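4. Running a table session -- rules of good practice

Applies to all Rutdale benches. Read section 3 (mounting and power) first. If you skipped it, go back. Questions to Blandine Mallet or whoever has the bench that shift.

4.1 Before you power the arm

1. Check the e-stop. Press it, twist it out, confirm the light changes on the controller. Every session, even if the last operator only just left.

2. Walk the clamp bolts by hand. Any play at all, stop and use the hex key from the drawer. Don't overtighten, the table is wood and it dents.

3. Look at the finger plates. Flat tips, no chips, no tape residue. Bracket screws flush. A screw standing proud will catch on basket weave and pull strands out.

4. Wipe the wrist camera lens. Dry cloth only. No sprays!

5. Sleeves up, lanyards off, long hair tied.

NOTE: Speed cap is 30 percent for anyone not signed off. Signed-off operators may go to 40 percent for free moves, never for approach moves. The cap is set in the Bosdale panel, under Limits. It does not survive a restart, so set it again each time.

4.2 Laying out the table

1. Objects only from the approved bin list. Nothing brought from home, nothing from the kitchen.

2. One container per layout. Leave bare table between the container and the target object, enough for an open finger to go down without touching either.

3. Target lies flat. Not leaning on the rim, not propped on anything.

4. Objects that stay in the container may touch each other. Fine. Objects on the table may not.

5. Hands out of the reach zone, call "clear", wait for the second person to say it back. Then enable.

CAUTION: The call-back is not optional. Umut Uysal will stop your session if he doesn't hear it, and he sits at the far end.

4.3 Approach and grasp

1. Open the fingers fully before you descend. Check the gap on the wrist view. For long objects like the cucumber, you want it lying in line with the gap, and the basket well off to the side.
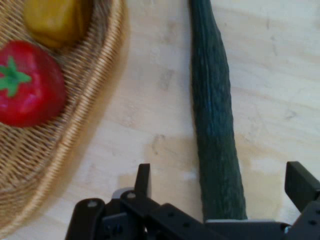 2. Rotate the wrist if you need the fingers across the body of the object. Rotate high, then come down. Never rotate with the tips near the table.

3. Descend in short taps. Watch the tips, not the object. Shadow under the gripper makes the table look further away than it is -- trust the height readout.

4. Close until the force bar goes amber. Hold. If it goes red, open, back off and start the approach again.

5. Lift straight up first. Sideways only after the object is clear of the rim height.

NOTE: Curved objects roll when only one finger makes contact. If it rolls, let it. Do not chase it at speed and do not reach in to straighten it. Disable, reset by hand, call clear, go again from step 1.

CAUTION: Long objects swing. Keep your face back from the table edge durring the lift.

4.4 Placing and release

1. Come in over the open part of the container, not over the other items.

2. Lower until the force bar flickers. Open slowly, one tap at a time. No dropping from height, it ruins the logs and knocks the basket about.

3. Retract straight up before any other move.

4.5 Stopping and faults

Any contact between gripper and table harder than a light touch -- press stop, write it in the bench book. Yes, even if nothing looks damaged.

Fault 33: joint over limit. Disable, back the arm off by hand, re-enable. Twice in one session, bench is out of use until Yiğit has looked at it.

Fault 452: camera feed stale. Don't drive blind. Reseat the cable at the wrist, then at the controller. Still there, swap to a spare cable (green tag, top drawer).

Anything else, note the number and leave teh arm disabled. Do not clear unknown faults.

4.6 End of session

1. Park position, fingers closed, disable, power off at the wall. In that order.

2. Objects back in their bin. Damaged ones in the tray marked OUT.

3. Sign the bench book with the time you finished. Next operator signs under you.

Section 5 covers finger plate replacement.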